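January, nearly midnight

Too wired to sleep, so you get another page, diary. Week two of the arm in the staff kitchen at Eynon, and my job has officially changed. I used to clear and wipe down after the lunch crowd (135 people on a full day, all apparently raised in barns), and now I'm the one who "supervises clearing." Saranya Subramaniam said it with a straight face in the 5 o'clock meeting and Ramil kicked me under the table!

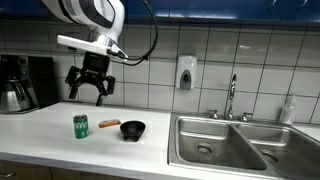 Ramil is down to 20 hours and says he's fine with it, then he asked me twice whether Marnine is hiring. I kept my 26, and I feel rotten about that. My wrists don't ache at night anymore, I'll give it that much. But I miss the two of us at the sink with the radio going, complaining about whoever leaves soup in the bowls. Now I stand there with a tablet tapping yes or no, and people come in for coffee and talk to the arm before they talk to me.

Saranya wants me on the training course in the spring. More money, not a lot. I said I'd think about it and then ate half a sleeve of crackers in the car. Must call Ramil tomorrow before his shift.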